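Ilasance flat sheet, cream and white
Sold by Cledulon Home Textiles

Product details
Care and washing
Delivery
Customer comments

The Ilasance is our everyday flat sheet for a wide bed. It has no elastic, so you can use it under you or over you, and you can turn it when one side becomes thin. The cloth is cotton, woven for us by Öztürkmen, and it is the same cloth we have used from the beginning. We changed only the hem, which is now wider at the top end.

Many customers ask how flat the sheet will lie without ironing. Our answer is that it depends on how you dry it. If you take it from the line while it is still a little damp and fold it at once, you will have only long soft creases. If you leave it in the basket until evening, you will have many small ones.
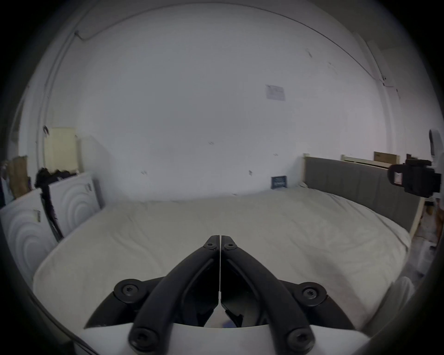

For a bed which stands against a wall we advise to begin at the wall side. Lay the sheet with the wide hem at the head, push the extra cloth down between mattress and wall with a flat hand, and only then go to the foot. A little cloth will always gather in the far corner. Pull it towards you once, before you tuck the sides.

Sizes
Please measure the depth of your mattress also, not only the width. If it is deeper than 33 cm, choose one size larger, or the sides will come out in the night.

Colours
Cream, white, navy blue. Pillowcases in the same three colours are sold separately, in packs of 2. The navy is darker than it looks on most screens. We do not exchange opened packs for reason of colour, so please ask for a cloth sample first. Samples are free and come by ordinary post.

Care
Wash at 40 degrees. The navy should be washed alone the first five times, as it gives off some colour. Do not put it on a white sheet while it is wet. The white one can be washed hotter if needed. All colours may go in the dryer on low heat, but the cotton becomes softer on the line.

If two people are making the bed, it is easiest that each takes one corner of the navy sheet and lifts it before pulling. Dragged over another sheet, it brings the lower one with it.
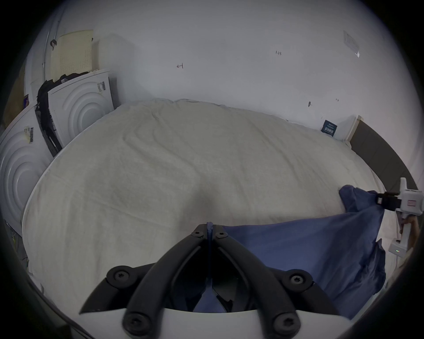 Jorka writes that the wide hem is a good change, but she would like a small mark sewn on it, so that she can find the top end in the dark when the children are asleep. She also had no trouble with the navy after the third wash.

We thank her for this. A woven mark will come with the next order from the mill, in November. Sheets already in stock will be sold without it at the same price.

Order number for all sizes: 3000, followed by the letter of the colour (C, W or N).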